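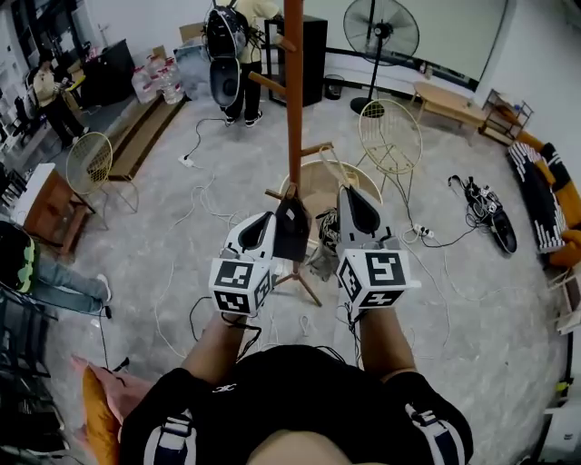
Chapter 12
Teaching by Hand

A robot learns to hang up a bag much as a teenager does: slowly, after watching someone else do it far too many times. This chapter follows a student project at the Skomley workshop, where Theano Lazaridis and her classmates set out to record 80 demonstrations of ordinary household chores and found out how few chores they were good at.

Their tools were hand-held grippers, one for each hand. The marker patterns on the cubes give software a way to work out where each gripper is and which way it is tilted. The fingers do the grabbing. The student supplies everything else, including the patience.

By the end of this chapter you should be able to:

Plan a demonstration session for a two-handed task
Decide which recordings to keep and defend the choice to your team
Spot a bad habit before the robot picks it up

Before You Begin

Pick a chore that takes less than 30 seconds. Write down every step, then trade lists with a partner and follow theirs exactly as written. Antigoni Xenos left "let go of the bag" off her list, and her partner held on to it through most of the lunch break.

12.1 What Counts as a Demonstration?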